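Last updated: August 17, 2019

Section 6. Recording Demonstrations with the Hand Tool

By now you have charged the hand tool, paired it with the recorder, and (Section 5) calibrated it twice, the second time properly. This section covers the part most people bought the Pramix kit for: doing a small job yourself, with the gripper in your own hand, so that the arm can later be trained to do something like it.

A word about expectations. The arm will learn what you did. It will not learn what you meant. If you pause over every object to wonder whether you left the stove on, you will get an arm that pauses over every object.

6.1 Before you start

You will need:

- the hand tool, with both finger pads fitted and their screws snug
- the recorder, with room for at least 200 takes
- a table you can reach across without leaning on it
- the objects for the task
- a container or other target, if the task has one

The walk-through uses a comb and a bowl. The comb was chosen by Facundo Vergara, who wrote the first draft of this guide and felt that blocks had been given enough attention. Any comb with a narrow handle will do. If you prefer blocks, skip to Section 8, where there are plenty.

NOTE: Pads wear at the edges first. Some roughness there is fine. Replace a pad when the face that touches the object is no longer flat, or when things start turning in your grip that you did not turn.

6.2 Holding the object

1. Hold the tool with the trigger hand only. Your other hand has no job during a take. Put it in your lap.

2. Open the fingers all the way. You should feel the linkage stop on both sides at once. If one side stops early, go back to 5.4 and don't argue with it.

3. Bring the fingers down on either side of the handle and close them just below the place where the handle widens toward the teeth. The wide part keeps the comb from sliding down through the pads.

4. Squeeze until the comb is firm, then stop squeezing. The trigger records how far you closed the fingers, and a grip suited to opening jars will be faithfully repeated on everything the arm meets.

5. Raise the comb and turn it upright, with the teeth above the pads and the handle running down between the fingers. Check the live view on the recorder. The handle should sit midway between the two fingers, like so. 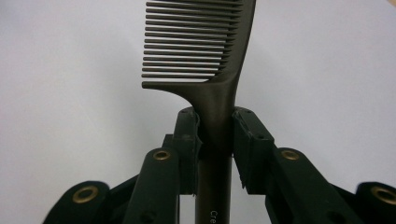

6. If the comb leans to one side, put it down and grip it again. Do not straighten it with your free hand. The arm has no free hand, and will never forgive you for the suggestion.

CAUTION: Keep fingers, sleeves and lanyards away from the linkage when the tool is closing. It isn't strong enough to hurt you badly. It is strong enough to make you say something the recorder's microphone will keep.

6.3 Recording a take

1. Set the comb and the bowl on the table. Leave a hand's width between them for the first takes.

2. Press the record button once and wait for the double beep. A single beep means the tool heard you and is thinking about it.

3. Hold the tool still for one second over the table. This gives the tracking a clean place to start from.

4. Reach for the comb, grip it as in 6.2, and lift. Move at the speed you would use to hand somebody a full cup.

5. Carry the comb toward the bowl. Take a direct path, but don't try to make it the same path every time. Small differences between takes are useful to the training. Large ones, such as going by way of the window, are not.

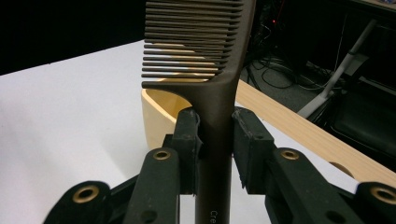
Keep the live view in the corner of your eye while you carry. Long objects held upright block a good part of what the camera sees, and people tend to tip the tool sideways to peek around them. Look with your head and leave the tool where it is. If you lose sight of where you are going, slow down, finish the move, and mark the take as doubtful afterward.

6. Lower the comb over the bowl, open the fingers fully, and draw the tool straight back. Don't flick. Flicking is a hard habit to train out of an arm and a harder one to explain to visitors.

7. Hold still for one more second, then press the button again to end the take.

NOTE: If you drop the comb, keep recording, pick it up, and carry on. A few recoveries are worth having. If you drop it in most of your takes, see step 4 of 6.2 and consider squeezing slightly more than we told you to.

6.4 How many takes

For one object and one target, we suggest 200. The sample set that ships with the kit was recorded at our Biratdale bench in May and contains 329, of which 164 survived review. The rest include a run in which the bowl was moved between takes by somebody who wanted the bowl.

Stop every 15 takes to rest your wrist. Change something small before you start again:

- turn the comb to a new angle on the table
- shift the bowl
- stand a little to the left or right of where you stood before

Don't swap in a different comb halfway through a set. Start a new set for it and give it a name you will recognize next week — "comb2" is acceptable, "final_new_comb" has caused suffering.

6.5 Reviewing and exporting

1. Open the set in Ornisby and play each take at double speed.

2. Delete any take that begins with the tool already moving or ends before the fingers open.

3. Check the track line beside the playback. Green is good. Yellow means the tracking guessed for a moment and may be kept. Red means it guessed for longer than that, so delete the take.

4. Choose Export, then Acuña format. The older format is still in the menu for customers who wrote their own scripts and have since lost touch with whoever understood them.

5. Wait for the progress bar to close by itself. It reaches the end well before the export does.

CAUTION: Exporting does not make a backup. Copy the raw takes to another drive before you clear the recorder. Clearing asks for confirmation once, in small type.

Training from the exported set is covered in Section 7. Charge the hand tool before you put it away.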